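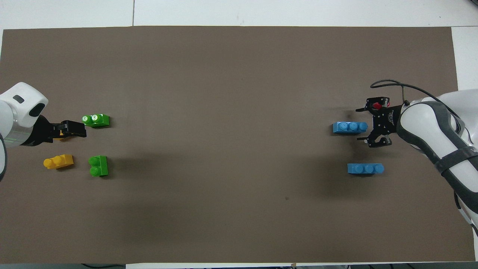
Drullitow Needle Exchange and Advice Room
Site safety checklist, August visit
Checked by: Mabli Gwynne
With: Jummai Yusuf (duty worker)

1. Front door and ramp
OK. Closer a bit fierce, nearly had my bag off me.

2. Fire exit, back corridor
FAIL. Two pallets of leaflets across it. Moved while I was there but same thing last visit. Needs to stay clear, not just on visit days.

3. Extinguishers
OK, tags in date.

4. Sharps bins
Part OK. Main bin below the fill line, lid shut. Small one in the toilet over the line. Jummai swapped it straight away. Who checks this one on a Wednesday? No initials on the sheet.

5. Amnesty box
Locked, bolted to wall. Key log doesnt match, 4 openings signed for, police collection slip only shows 2. Ifeoma Chukwu to ring the station and get copies of the missing slips.

6. Naloxone kits
OK. All in date. Cupboard not labelled on the outside, agency staff wouldn't find it in a hurry. Label pls.

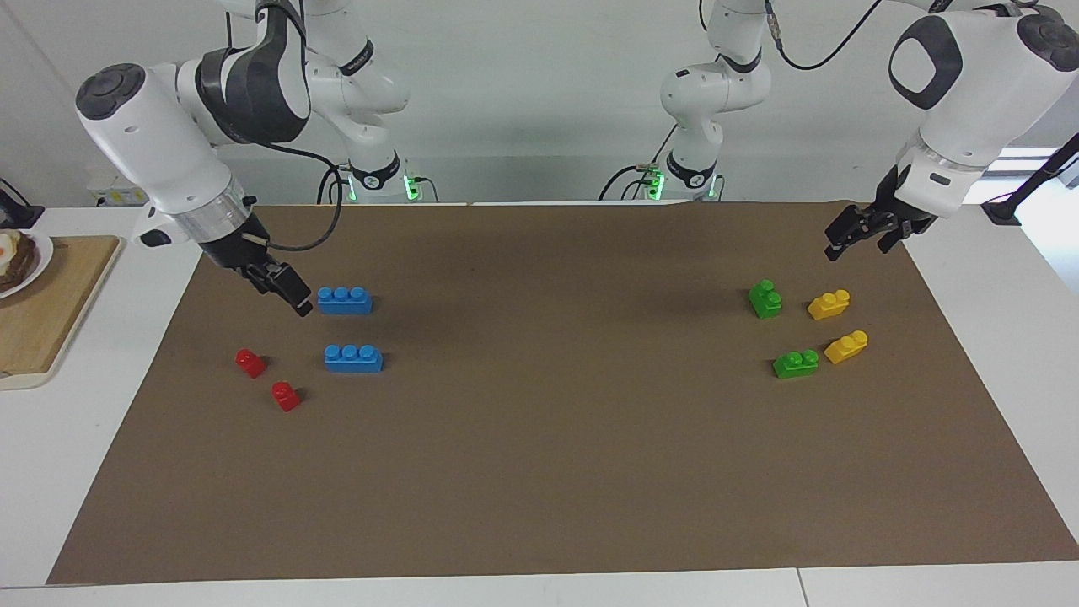

7. Panic buttons
Room 1 works. Room 2 works but you can't hear the sounder from reception with the door closed. Ask Tronska for a quote on a second sounder.

8. Client records
Cabinet locked. Screen at the desk faces the queue, anyone can read names off it. Turn it or get a filter. People come here on the understanding that nothing goes any further, specially with the warnings policy still being argued over.

9. First aid
Short of plasters and eyewash. Gloves, only small left.

10. Electrics
PAT stickers OK exept kettle, none found. Out of use till tested.

11. Hand washing
Hot tap slow. Soap OK.

12. Staff training
Needlestick refresher overdue for Abimbola Onuoha. Booked, no date given to me.

Overall: open as normal. Items 2, 5 and 8 before next visit, rest when you can. £455 left in the repairs line so the sounder might have to wait.

Copy to Sobia Malik.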